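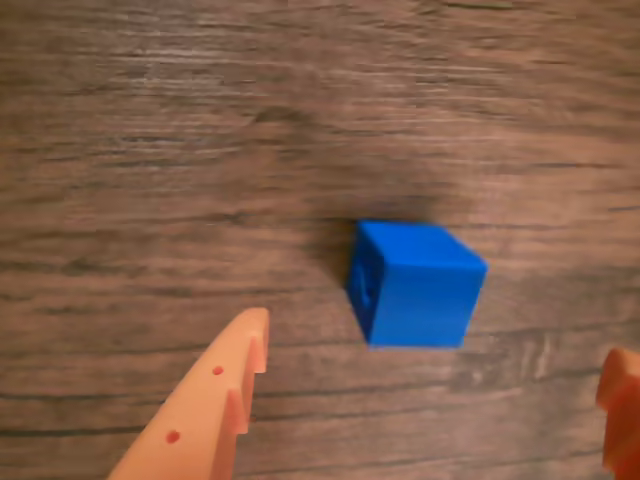
Planning and Budgeting for a Tabletop Arm: Frequently Asked Questions

Updated Oct 19, 2021

These are the questions Skomusar gets most often from schools, small labs and workshops that are pricing their first arm. For orders already placed, use the order status page.

What should I budget for a first setup?

Plan on $1,000 per station. That covers the printed parts, servo motors, control board, power supply and one camera. It does not cover a computer or a table. Shipping is quoted separately.

Is a kit cheaper than an assembled arm?

Yes, but you pay in hours. The Flokier kit takes most first-time builders two full days, and calibration comes after that. If staff time is billed to the same budget, get both quotes before deciding.

Can we print the parts ourselves?

You can. The files come with the kit license. Allow 60 hours of printer time per arm and order one extra spool. Any filament color is fine. Fingers wear faster than the rest, so print a second pair at the start.

How much table space does one arm need?

Less than most people expect. The base is small, but the arm needs clear room in front and to the sides, and a wall close behind will limit some moves. A dining-size table holds one station comfortably. Leave slack in the cables.

What do we need for a first task?

Very little. A small block and a bowl are enough for pick-and-place work, and you probably own both. Don't spend money on task props until the arm is running every day.

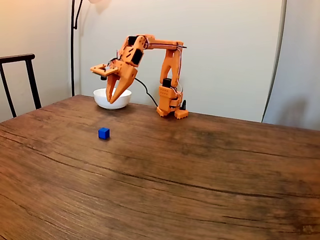

Which spare parts should be in the first order?

Servos, above all. We suggest 4 spares for a single arm, plus a spare cable set. The Bozsik gripper pack includes fingers and screws but no motor. This is the item buyers most often miss.

Do you offer volume pricing?

Discounts start at 5 arms on one purchase order. Mixed orders of kits and assembled units count toward the total.

How long is a quote valid?

60 days. If your funding is decided in February, ask for the quote in January so it doesn't run out during approval.

Is software included?

Gralari, our control package, comes with every arm and has no annual fee. Paid support is optional and can be added later.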